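The Night Bus to Ostton

Sizwe Adams missed the last train out of Tutham because he stopped to buy a pie. The pie was not very good. By the time he had paid for it the barrier was down and the man in the orange coat was already walking back along the platform with his flag under his arm.

There was a bus at twenty past eleven. It went to Ostton by way of Pledholm and took three hours, where the train took one. He bought a ticket from the machine, number 2876, and sat in the shelter with his bag between his feet. It was January and the shelter had no door.

He was going to Ostton to see his mother's house before it was sold. His sister had done everything else. She had emptied the cupboards, rung the solicitor and found a home for the cat. She had asked him for one thing, to come and sign, and he had put it off twice. The signing was at nine in the morning.

The bus was warm and nearly empty. The driver was a heavy man with reading glasses pushed up on his head. His badge said Bheki Mabaso. He looked at the ticket for longer than a ticket needed.

"Ostton," he said. "All the way?"

"All the way."

"Sit near the front, then. The heater at the back has gone."

Sizwe sat near the front. They went out past the brewery and the football ground and then there were no more street lamps. He tried to sleep and could not. He thought about the house, and about the stairs, which had a turn in them where he used to sit and listen to the grown-ups talking in the kitchen. He had once heard his father say he was leaving, from that turn in the stairs, and had gone back to bed and told no one. He was seven. His father had stayed another four years.

At Pledholm a woman got on with a cello in a black case. She paid for one seat and used two. She slept at once with her arm round it.

After Pledholm the road climbed. The driver slowed down, then slowed again, and finally stopped in a lay-by and put the hazard lights on.

"Fog," he said over his shoulder. "I'll give it ten minutes."

It was more than ten minutes. He took out a flask and poured tea into the lid, and then found a paper cup from somewhere and poured one for Sizwe as well. It had a lot of sugar in it.

"Visiting?" the driver said.

"Selling a house. My mother's."

"Which street?"

"Matos Road. Up by the water tower."

"I had a paper round up there. Sixty houses, and every one of them had steps." He drank some tea. "There was a woman at the top who gave me a coat. I'd turned up in the rain without one. It was too big for me and it had a name sewn in the collar."

Sizwe looked at him. "What name?"

"Adams. I wore it three winters. My mother never unpicked it."

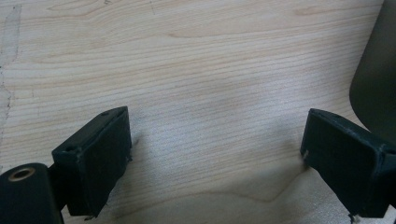 "Did she ever ask for it back?"

"She told me to keep it until it fitted, and by the time it did I had left school."

Sizwe remembered the coat. It was his father's, a brown one with deep pockets, and it had hung on the hook by the back door for months after he had gone. One day the hook was empty. Sizwe had supposed that his father had come for it while he was at school, and he had been angry for a long time that he had not waited in to see him. He had been angry with his mother too, for not mentioning it.

He did not say any of this. He asked what had happened to the coat in the end.

"My brother had it after me. Then it went to a jumble sale, I should think." The driver rubbed the windscreen with his sleeve. "Was she a relation of yours?"

"She was my mother."

The driver nodded several times. He screwed the lid back on the flask, then said he was sorry to hear it, and that she had been very decent to him. Behind them the woman with the cello woke up and asked whether this was Ostton. They told her it was not.

When the fog had thinned enough to show the far side of the road, they went on. It was gone three when they came down into the town. The driver was meant to finish at the depot, but he took the bus up the hill as far as the turning circle under the water tower and opened the doors.

"Mind the steps," he said.

Sizwe got down. His sister had left the porch light on and the key under the blue pot. Inside he kept his own coat on, because the heating was off, and he went halfway up the stairs and sat at the turn until it was time to put the kettle on.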